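Toy library in Zitthorpe reopens with longer hours and a new sorting system

ZITTHORPE — The Flollel Toy Library will reopen in November after a break of 11 weeks, with longer hours, a new catalog and a different way of storing puzzles and other toys that come in many parts.

The library lends toys, games and puzzles to families with children up to age eight. It closed at the end of the summer so that the whole collection could be checked, cleaned and given new numbers. The front room was also painted during the break, and the shelves along the back wall were lowered so that children can reach the bottom two rows by themselves.

Opening hours will be 10 a.m. to 4 p.m. on weekdays. Until now the library had closed at 1 p.m., and parents who work mornings had asked for a later finish. The return box beside the door on Cortés Street can be used at any time of day.

Puzzles were the largest part of the job. The library owns 116 of them, from simple boards for toddlers to floor puzzles that take up most of a rug. According to a notice the library sent to its members, many had come back over the past few years with a piece missing or with a piece from another set mixed in. Some had been on the shelf in that state for months before a family reported it.

Each puzzle was put together on a table before it was given a number. If it was complete, it was cleaned and cataloged. If it was not, it went to a separate shelf while the spare parts drawer was searched.

Alphabet boards are among the toys borrowed most often, and they are also among the slowest to check. The pieces are close in size, and a lowercase letter can go missing without leaving an obvious gap when the board is stacked with others. The library now keeps a printed sheet of all 26 pairs with each board of this type, and borrowers are asked to go through it at home before bringing the board back.

The wooden board with colored capital and lowercase letters, from "Aa" through "Zz", is one that children tend to ask for by its colors. Storage containers with lids are part of the new arrangement too, for toys that used to go home in cloth bags. 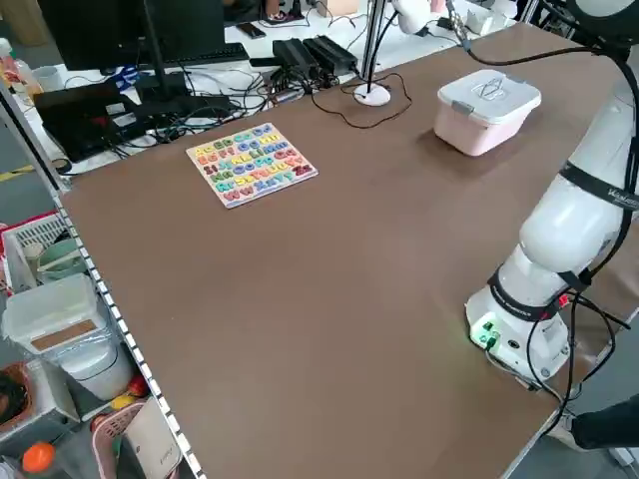

What changes for borrowers

Members will be able to take home 3 items at a time, up from 2. The loan period stays at three weeks, and an item can be renewed once if no other family has asked for it. Large items such as play kitchens and ride-on toys still count as a full loan.

Toys with loose parts will be lent in a container with a latching lid. The container has the same number as the toy and has to come back with it. A card inside lists the parts. Borrowers can mark anything that was already missing when they opened it, and they will not be charged for those parts.

The charge for a lost piece has been dropped for puzzles meant for children under three. For other puzzles, the library will first ask the family to look again at home and will hold the item for 11 days before any charge is made. Families who find a piece later can leave it in the return box in an envelope with the toy number on it.

The old paper cards have been replaced by a catalog run on Numico, a lending program. Members can use it to see what is on the shelf, reserve an item and check when their own loans are due. A printed list will still be kept at the front desk, and reservations can be made by phone as before.

Existing members do not need to sign up again, but they will be asked to confirm their address and phone number on their first visit. Old membership cards remain valid until the end of the winter.

Items not yet available

A small number of toys will not be on the shelves on opening day. The train sets are still being sorted, as track from several sets had been stored together. The dress-up clothes have been washed but have no numbers yet — they should be ready before the holidays. Battery toys will come back in small groups once each one has been tested.

The library is also asking residents to look at home for items that were borrowed before the summer. Anything overdue from that period can be returned without a fine through the end of the opening month. Toys can be brought back even if they are broken or have parts missing, and it helps to attach a note saying what is wrong.

Donations of used puzzles and games are welcome again from opening day. They should be complete, clean and in a box or bag that closes. Soft toys cannot be accepted. Wooden puzzles, letter and number boards and building blocks are the items most needed, along with plain storage boxes with lids that fit.

New families can join at the front desk during opening hours. Proof of address in Zitthorpe or one of the neighboring districts is required. Children are welcome to play in the front room while the form is filled out, but they must stay with an adult.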